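How Do Save Files Work in Video Games?

Have you ever turned off a game, gone to dinner, and come back to find your hero standing right where you left her? I used to think the game just remembered. Then I lost 36 levels of Ballonier (my favorite game ever, all hot air balloons and grumpy geese!) and I decided to find out what was really going on.

What is a save file?

A save file is a list of notes that the game writes to itself. My Ballonier list would say things like: level 36, coins 3,257, red balloon unlocked, goose still angry. The game doesn't save a movie of everything you did. It only writes down what it needs to build your spot again.

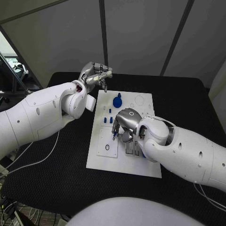
Where do the notes go?

They go into storage, the part of a console or computer that keeps things even when the power is off. There's another part called memory, and it's super fast, but it forgets everything when you switch off. While you play, your coins live in memory. When you save, the game copies them into storage.

Some games send a copy over the internet too. People call that a cloud save, but it isn't up in the sky – it's on big computers in a building somewhere.
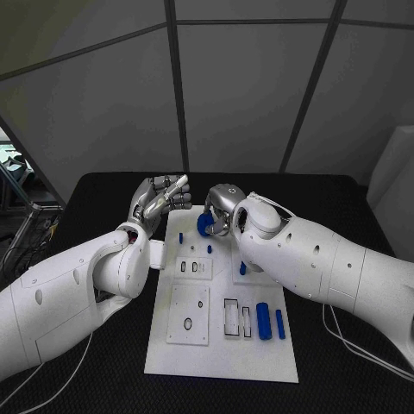
Cloud saves are great if you play on two machines. I start Kemance on the tablet in the morning and finish on the console after school, and all 138 of my stickers are there on both. You do need to let the first machine finish sending before you start on the second one, or you might get an old save.

Why shouldn't I turn it off while it's saving?

Picture writing a note and having the pencil grabbed out of your hand in the middle of a word. The game may come back and find half a note it can't read. So wait for the little spinning picture to stop!

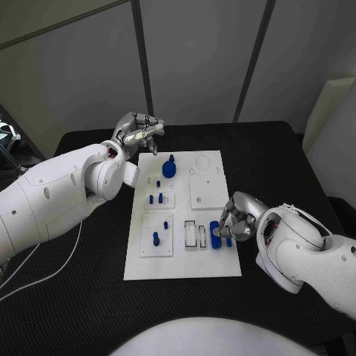
Good games are careful about this. Many of them write a whole new save first and throw the old one away only when the new one is finished. I think of it like my two hands. If I were as lucky as those two white robot arms with the silver hands, reaching over the table from either side, I'd hold the old note in the left hand and write the new one with the right. I wouldn't let go of the old one until I'd checked my spelling.

What is autosave?

Autosave means the game saves by itself, usually when you reach a new place or finish a quest. It's handy, but I still make my own save before a boss. My friend Severyn Harasym keeps three saves of the same game, and he has gone back to the oldest one twice.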